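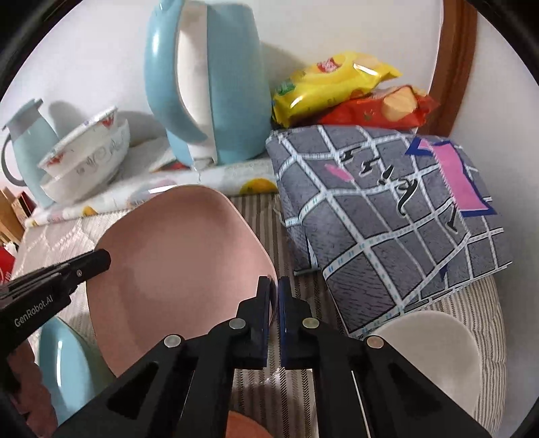
A table is cleared when a person can sit down at it with a full plate and not have to move anything first, one resident of Kapoor House wrote on the comment sheet, and by that measure ours is cleared about twice a week. The remark was left in the first week of the study and was adopted by the project group as its working definition.

Home Courses Projects Library Contact
Filed under: Student Projects / Household Studies / Shared Dining

Use and Clearing of the Shared Dining Table at Kapoor House
Project report, Department of Household Studies, Kokance College
Submitted 22 January 2018

1. Purpose

Kapoor House is a student residence on Clultska Street with one kitchen and one dining table per floor. The residence office asked the department to study how the second-floor table is used between meals and to propose a simple arrangement for tableware, table linen and dry snacks. The study did not cover the stove, the refrigerator or the cleaning of the floor.

2. Method

The table was observed for seven weeks during the fall term. Residents marked a tally sheet on the wall each time they put an item on the table or took one away. The sheets record 2,381 such movements across 461 meals. Meals eaten in bedrooms were not included. Comment sheets were placed beside the tally sheets and collected on Fridays.

Tally marks made in the evening were more complete than those made in the morning. On two mornings the sheet had fallen behind the radiator, and those days were left out of the totals.

3. Findings

3.1 Tableware

The tableware at Kapoor House does not form a set. A square pink plate with a raised rim shares the table with a light blue bowl and a plain white one, and the remaining pieces are just as mixed. Residents reported that they had no objection to the colors. Their difficulty was with stacking. Square plates placed under round bowls take up the full width of the shelf, and round bowls of different depths do not sit firmly inside one another. Pieces that could not be stacked easily were the pieces most often left out.

Bowls stayed on the table longer than plates. Several comment sheets explained that a bowl is kept for fruit or for a second helping, while a plate is carried to the sink with the cutlery.

3.2 Table linen

The tablecloth, with its thin grey and beige stripes, remained in place throughout the study and was changed on Sundays. Folded cloths were a separate matter. A grey plaid cloth with a grid of white and light blue lines, decorated with black brush-style characters, was regularly recorded at the side of the table. The kitchen has no drawer for linen, and a cloth folded into a neat bundle was treated by most residents as already put away.

3.3 Snacks

Packaged snacks were the largest single group of items recorded between meals. They were commonly set down on top of the folded linen, as with the yellow bag and the red bag next to the dishes. The two habits support each other: the linen offers a flat place, and the bags then make it inconvenient to move the linen. On days when no cloth had been left out, snack bags were more often returned to the cupboard.

3.4 Time

A full clearing of the table by one person, including wiping the cloth and returning all items, took roughly 27 minutes. Most of this time was spent finding shelf space. Carrying the dishes to the kitchen took very little of it.

4. Recommendations

The group proposes the following to the residence office.

Square plates should be stored upright in a rack on the lower shelf. Bowls should be kept above them in two stacks, deep and shallow.

One open basket, purchased from Verka Housewares, should be placed on the side counter for packaged snacks. Open bags should be clipped before they are put in it.

Folded cloths should be kept on the shelf by the window. The shelf now holds old telephone directories, and the office has agreed to remove these.

The last person to finish dinner should return everything except the tablecloth. A written rota was considered and set aside, as earlier rotas on the first and third floors were not followed beyond the first month.

5. Limits of the study

The tally depended on the residents themselves, and items moved by guests were probably missed. The results describe one floor only. The third floor has a longer table and a linen drawer and may give different results.

6. Further work

A second period of observation is planned to end in July, after the rack and basket have been installed. The same tally sheets will be used, fixed to the wall with screws.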